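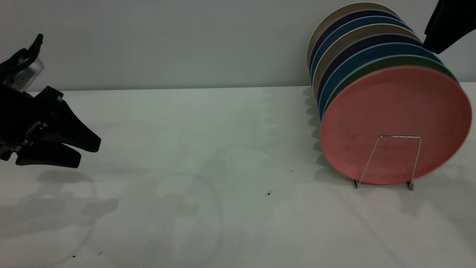
Round plates in a wire dish rack.

Dishwasher rinse temperatures: results from the Drondwood kitchens

Residents asked last year whether the shared kitchens could run their commercial dishwashers on a lower setting. Jean Sutherland logged 496 cycles across 11 machines, recording wash temperature, final rinse temperature and water use for each. The logging ended in March.

Three machines failed to hold their rinse setpoint on consecutive loads. In each case the booster heater was scaled. After descaling, all three returned to setpoint and recovery between loads shortened. The remaining machines held temperature, but water use varied with the age of the rinse jets.

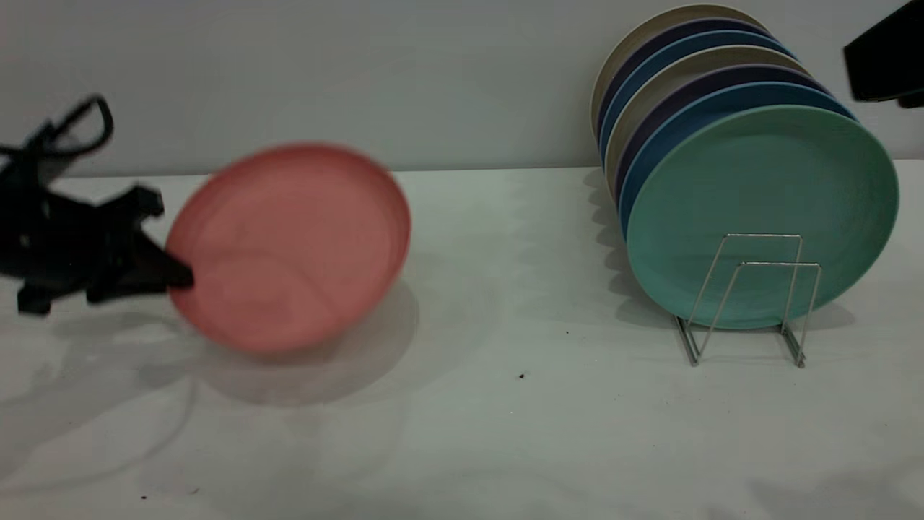 Page last changed: January 26, 2022

The lower setting is not recommended for machines that rely on heat to sanitize. These units have no chemical dosing, and a cooler rinse would also lengthen drying time on the rack. Plastic items already come out with water pooled in the rims and should be stood upright to drain.

Two changes will be made. Booster heaters will be descaled on a fixed schedule, starting with the Memmont building, where the water is hardest. Rinse jets will be replaced on any machine that uses more than 117 litres over the standard test run.

Kátia Andrade is preparing a one-page sheet on loading and filter cleaning, to be posted beside each machine. Filters should be rinsed at the end of every shift, and the spray arms checked for labels and seeds. Faults go in the kitchen logbook with the machine number and the displayed temperature.

Contact the newsletter | © Drondwood Residences | Back to top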